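COMMUNIQUÉ DE PRESSE

Brurela lance « Fond de bac », son service de reprise et de tri des petits objets en vrac

Castlow, novembre. Pour diffusion immédiate.

Tout le monde en a un. Le bac du bas, au fond de l'atelier ou de la réserve, celui où finit ce qui n'a pas de case. Brurela s'en occupe à partir de ce mois-ci. Reprise sur place, tri, remise en casiers, retour chez le client. Le service s'appelle « Fond de bac » et il est ouvert aux ateliers, écoles, magasins et associations de Castlow et des communes voisines.

Le principe

Le client ne prépare rien. Pas de pré-tri, pas de liste, pas d'étiquettes. Nous passons prendre les bacs tels quels, couvercle ou pas. Le contenu est vidé, regardé, séparé par famille puis par taille. Ce qui peut resservir est nettoyé et rangé. Ce qui est cassé est mis à part et montré au client avant toute décision. Rien ne part à la benne sans accord écrit, un mail suffit.

Délai annoncé : 3 semaines entre l'enlèvement et le retour. Plus court si le volume est petit. Pour les très gros lots, on en parle au téléphone avant, merci de ne pas déposer de palettes devant le portail (c'est arrivé deux fois cet automne et le camion des voisins ne passait plus).

Une phase d'essai au printemps

Le service a été testé dès le mois d'avril avec les ateliers Ghiță, fabricant de petit mobilier scolaire installé dans la zone de Castlow. Plus de 820 bacs traités en tout. Des poignées, des embouts, des cales, des pièces de rechange pour des modèles qui ne se font plus, des choses que personne à l'atelier n'a su nommer. Une bonne partie est retournée en rayon. Le reste attend encore une réponse du bureau d'études, on relance.

Les ateliers Ghiță ont reconduit l'accord pour l'an prochain. Deux écoles de la commune ont suivi, pour leurs réserves de matériel de travaux manuels. Là c'est un autre métier : les ciseaux, les gommes, les bouchons, la laine en pelotes à moitié défaites. Nous avons dû revoir nos familles de tri et ajouter une catégorie « à démêler », facturée à part.

Le casier Kanus

Avec le service arrive un meuble. Le casier Kanus, dessiné par Brurela et monté à Castlow, reçoit les objets triés au retour chez le client. 60 cases par module, séparations amovibles, façade ouverte pour voir ce qu'il y a dedans sans tout sortir. Deux modules peuvent se poser l'un sur l'autre, pas plus, la notice est formelle là-dessus. Fixation murale fournie. Les chevilles non, tout dépend du mur.

Le casier est vendu seul ou compris dans la formule complète. Il se loue aussi, au trimestre, pour ceux qui veulent essayer avant de s'engager. Coloris gris pour commencer. Un vert est à l'étude, date non arrêtée.

Les clients déjà équipés gardent leur mobilier, bien sûr. Nous nous adaptons aux tiroirs existants, il faut juste les mesurer : largeur, profondeur, hauteur utile. La hauteur utile, pas la hauteur du tiroir. Merci d'y penser, c'est la première cause de retard dans les dossiers.

Les bacs

Question qui revient souvent, donc autant répondre ici. Nous reprenons tous les bacs rigides, métal ou plastique, à parois droites ou inclinées. Un bac rayé, tâché, cabossé, ça ne pose pas de problème. Un bac percé, si, à cause du transport : dans ce cas nous en prêtons un. 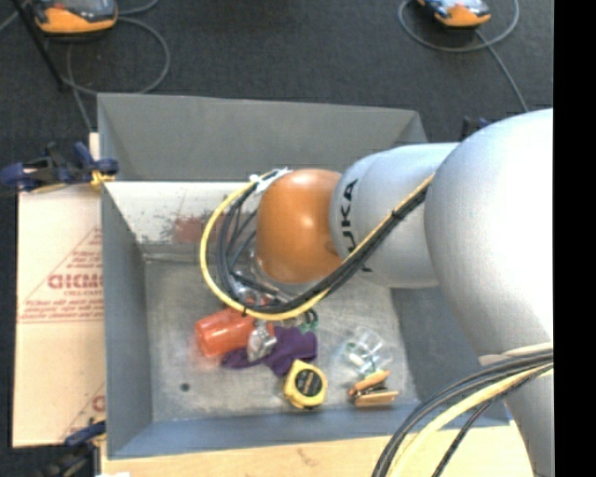 Les sacs et les cartons sont acceptés aussi, avec un supplément pour le transvasement. Les bacs vides reviennent avec le lot, brossés mais pas repeints. Si le client n'en veut plus, nous les gardons pour le prêt.

Ne sont pas repris : les piles et batteries, les aérosols, les produits liquides même bien fermés, les médicaments, les lames nues. Les lames dans leur étui, oui. En cas de doute, une photo par mail et nous répondons dans la journée, en général avant 16 h.

Tarifs et calendrier

Trois formules. Tri seul, tri et rangement, formule complète avec casier. Le prix dépend du volume et du mélange, un devis est établi après passage sur place. Le passage est gratuit à Castlow. En dehors, les frais de route sont déduits si la commande est confirmée.

Les premières tournées commencent en novembre. Pause entre les fêtes, reprise début janvier. Les demandes sont traitées dans l'ordre d'arrivée, les écoles passent en priorité pendant les vacances scolaires puisque les réserves sont accessibles à ce moment là.

Une matinée portes ouvertes est prévue au local de Castlow avant la fin du mois, de 9 h à midi. Démonstration de tri, présentation du casier Kanus, café. On peut venir avec un bac, un seul par personne svp, il sera trié sur place dans la limite du temps disponible. La date sera confirmée par mail aux rédactions et affichée à l'entrée.

À propos de Brurela

Brurela conçoit des solutions de rangement et de tri pour les ateliers, les écoles et les petits commerces. L'entreprise est basée à Castlow, où se trouvent aussi son local de tri et son atelier de montage.

Contact presse : service communication de Brurela, Castlow. Visuels et fiche technique du casier Kanus envoyés sur simple demande.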